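Shared workshop's gripper build moves to simulation
News
August 18, 2022

Members of the Bindance shared workshop have begun testing their two-fingered gripper in simulation, ahead of building a full arm to carry it. The project, named Matis, started on a corner bench at the workshop on Alcaraz Street with a budget of $2000. The group has spent $1458 so far, mostly on motors and bearings.

The simulated version lets members try out finger spacing and approach angles at home in the evenings, when the workshop is closed. They can also change the tabletop under the gripper — one of the current test setups uses dark brown marble with pale veins — to see how the camera software copes with a busy background. 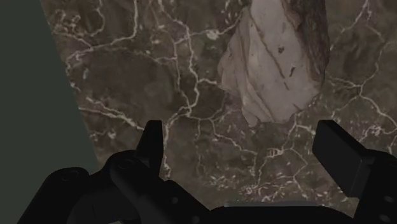 Parts for the arm are on order from Griser, a local machine shop, and should arrive in September. Members plan to run 40 trial grasps in simulation before then, and will repeat the same set on the bench once the arm is bolted down. The workshop is open to new members, and no experience with robots is needed. Tools are provided, but bring your own safety glasses.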